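Support > Jollano Board Care > Section 4: Oiling a Maple Board

4. Oiling Your Board

A new board drinks up a surprising amount of oil in its first month, so please don't worry if you seem to be going through the bottle faster than you expected. Set aside an evening when you won't need the board for supper, and put the kettle on if you like!

1. Wash both faces with warm water and a drop of dish soap, then rinse.
2. Stand the board on its edge and leave it for 12 hours.
3. Warm the bottle of Custia oil in a bowl of hot tap water (never in the microwave).
4. Pour a small puddle in the middle and spread it with a soft cloth, working along the grain.
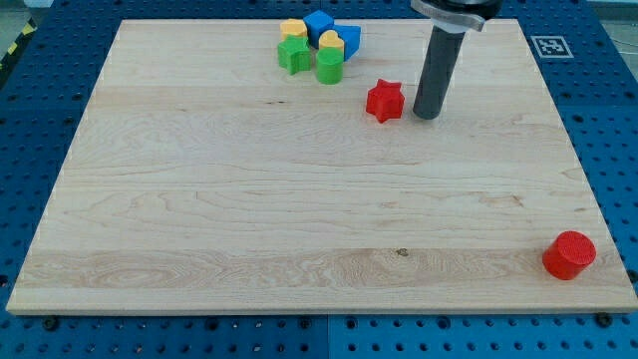 5. Do the edges and the end grain next, and be generous, as these are the parts that dry out and crack first.
6. Let the oil soak in for up to 26 minutes, then wipe off whatever is left sitting on top.
7. Turn the board over and do the other face in just the same way.

Note: If the surface still feels tacky the next morning, a good rub with a clean, dry cloth usually takes care of it.

CAUTION: Cloths soaked with finishing oils can heat up and catch fire when bunched together. Lay them flat outdoors to dry before you throw them away.

CAUTION: Don't use olive or corn oil. They turn rancid, and the smell is very hard to get out.

Related topics
Sanding Out Knife Marks
Akier Board Wax: First Use
Removing Onion and Garlic Smells
Storing Boards Over the Winter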